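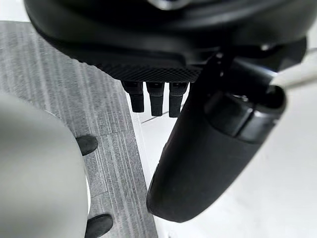
**Cyclisme | Route | Équipes**

# Carrilho change de directeur sportif à mi-saison

13 avril 2025 - L'équipe continentale Carrilho a annoncé par un court communiqué que Nadine Ghanem prend la direction sportive du groupe route, avec effet immédiat. Elle remplace l'ancien responsable, qui avait demandé à quitter son poste après les classiques du début de printemps. Son contrat va jusqu'à la fin de la saison prochaine.

Nadine Ghanem n'est pas une inconnue dans le peloton. Elle a couru huit saisons, surtout comme équipière, puis elle a travaillé comme entraîneuse au club de Rercombe, où elle s'occupait des coureurs de moins de 23 ans. Trois de ces coureurs portent aujourd'hui le maillot de Carrilho, ce qui a certainement facilité les discussions.

« Je connais déjà une partie de la maison, a-t-elle déclaré. Je ne vais pas changer tout en une semaine. Les coureurs ont un programme, ils ont travaillé tout l'hiver pour ce programme, et je veux d'abord le respecter. »

Le premier rendez-vous sera le Tour de Teltance, une course par étapes que l'équipe n'a jamais gagnée. L'étape reine compte 104 kilomètres seulement, mais avec presque 4000 mètres de dénivelé - un format court et très dur, qui convient mal aux rouleurs de Carrilho. La nouvelle directrice a confirmé que l'équipe partira sans leader désigné et que la hiérarchie sera décidée sur la route, après le contre-la-montre.

La sélection doit être communiquée la veille du départ. Selon nos informations, deux places restent ouvertes. Un des grimpeurs du groupe a repris l'entraînement après une chute à l'épaule gauche et il attend encore l'avis du médecin. Le sprinteur de l'équipe, lui, ne fera pas le déplacement, car aucune étape ne se termine sur le plat.

Dans la voiture, l'organisation change aussi. Jusqu'à présent, le directeur sportif conduisait et parlait à la radio en même temps, comme dans beaucoup de petites structures. Nadine Ghanem a demandé un deuxième conducteur pour toutes les courses par étapes. Elle souhaite garder les yeux sur la carte et sur les écarts, surtout dans les descentes, où la voiture perd souvent le contact avec les coureurs de tête. L'équipe a accepté, malgré le coût supplémentaire.

Du côté du financement, la situation reste fragile. Le partenaire principal, Pitbridge, est engagé jusqu'au mois de décembre et n'a pas encore dit s'il continue. Le communiqué indique que les discussions sont « ouvertes et régulières », sans autre précision. Une décision est attendue en juillet, avant la période où les coureurs peuvent annoncer leurs transferts. Plusieurs d'entre eux arrivent en fin de contrat et leurs agents suivent naturellement ce dossier de très près.

Interrogée sur ce point, la directrice sportive a préféré parler de la course. « Mon travail, c'est la route. Si nous sommes visibles dans les échappées, si nous faisons une belle place au général, cela aide tout le monde, y compris pour trouver de l'argent. »

Elle retrouvera ses coureurs pour un stage de quatre jours en moyenne montagne. Au programme figurent deux reconnaissances, dont celle des 100 derniers kilomètres de l'étape d'ouverture, ainsi qu'une séance sur le vélo de chrono. Le matériel ne change pas pour cette année, à l'exception des roues destinées aux arrivées en côte, que les mécaniciens doivent recevoir avant le départ pour Teltance.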